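February, second notebook, Tetico gripper kit trial, continued

Started at 7 this morning because I wanted a full run in before Ineke Hoekstra called. She's deciding whether we keep the Tetico kit past the trial or go back to the Jado pair we had in the fall, and I keep giving her wishy-washy answers, so this entry is me trying to make up my mind on paper.

What came in the case: 2 hand-held grippers, the charging brick, a bag of spare pads, hex keys, and a printed quick start that skips from step four to step six (I checked both sides!). The Mokoena software license comes as a code on a card. It took three tries to go through because their font makes the zero and the letter O look the same. Wrote the code inside the back cover of this book so no one has to squint at it again.

Setup was better than I'd feared. Pairing the left unit took no time. The right one wanted a firmware update first, and the update wanted a cable that isn't in the case, so I dug one out of the Jado box. If you're setting up after me, bring your own cable!! I've put it on the list of gripes for Tetico support, along with the trigger spring on the right unit, which is stiffer than the left. After an hour of folding my index finger knew all about it.

Weight: I like it. The Jado pair is nose-heavy and by lunchtime I'd be resting my elbows on anything going. With these I can hold my arms out over a bed and still be reasonably steady, and the balance sits back toward the wrist where you want it. Finger travel is generous too, so I can open wide enough to straddle the whole chest area of a shirt and then close in on just the bit I want.

Session count as of last night is 92 in the Mokoena log, of which I threw out a handful for dropped tracking. Most of the drops were when I swung one unit behind my own hip to get it out of the way. Bad habit, my fault, and I'd like the software to beep when it happens. Right now you find out on upload, with a little yellow triangle and an error 1412 that isn't in the manual. I wrote to them. They wrote back with a link to the manual.

Clothes are where I've spent the most time, since that's what the Vimau people want to buy: bedroom tidying, shirts and towels first, everything else later. I've been doing tees flat on the bed, back side up, neckline pointing away from me. Sleeves go in, then sides, then bottom to top. Printed shirts turn out to be a different animal from plain ones, at least in my hands. A big print can be stiffer than the cloth next to it, and it wants to fold along its own edge and ignore the line I picked.
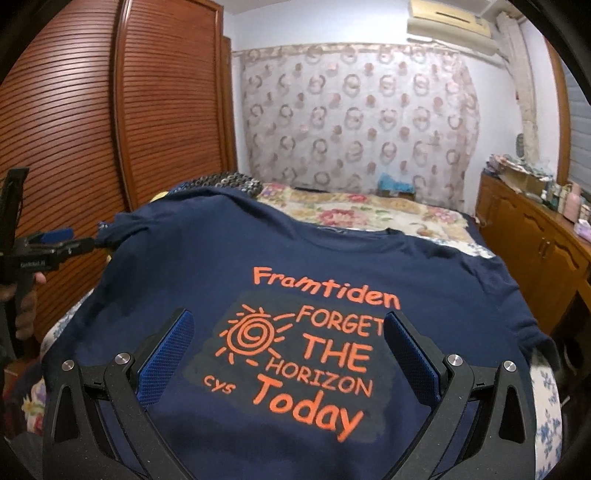
So I've been trying two approaches. One is to pinch just outside the print and drag the plain cloth under, which gives a nicer fold but takes two or three goes to catch a single layer. The other is to grab right through everything and lift, which is fast and looks terrible. For the trial I'm sticking with the first and accepting slower sessions. Ineke will ask about throughput, I know she will, and I'd still rather send Vimau folds I'm not embarrassed by.

Pads: keep an eye on lint. I wiped mine down at the mid-morning break and the cloth came away fuzzy, and my grip on thin cotton felt surer afterward (could be imagination, haven't tested it properly). Want to try the spare set tomorrow on towels, same towel both times, old pads then new.

Price is the sore spot. The hardware is fair for what it is, but the Mokoena license renews every year and the quote doesn't say whether it covers both units or one each. Need that in writing before anyone signs anything.

Where I am right now: keep it, if they fix the spring and answer the license question. I'd miss the balance if we went back. Called Ineke at the end of the morning and told her more or less that, she wants to try a few folds herself before she says yes.

Still to do: charge both, return the cable to the Jado box, chase support about 1412, find a fitted sheet (ugh).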